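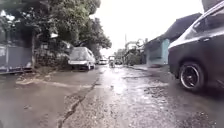

Lane after rain, crack on the left

horkton_hal
21 Apr 2024
Has anyone got the council to reseal a lane? Ours has a long crack and the surface is breaking up. The contractor, Skarstead, quoted 900 for our stretch.

pornness2
Don't pay. It's an adopted road so it's on the council. I reported ours in September and they patched it.

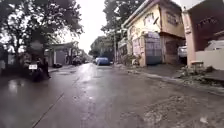

It took 2 letters, mind, and the patch is already rough with loose gravel.

ranasinghe156
Disagree. A patch is no use if the water has nowhere to go. Get the drains looked at first.

pornness2
Drains are a separate team. You'll wait a year.

horkton_hal
Adding the narrow bit as well. Same trouble with puddles.
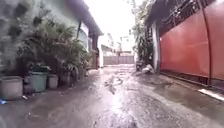
Concrete section by the red gate

ranasinghe156
Concrete is a different job. I'd ask Skarstead to price that on its own.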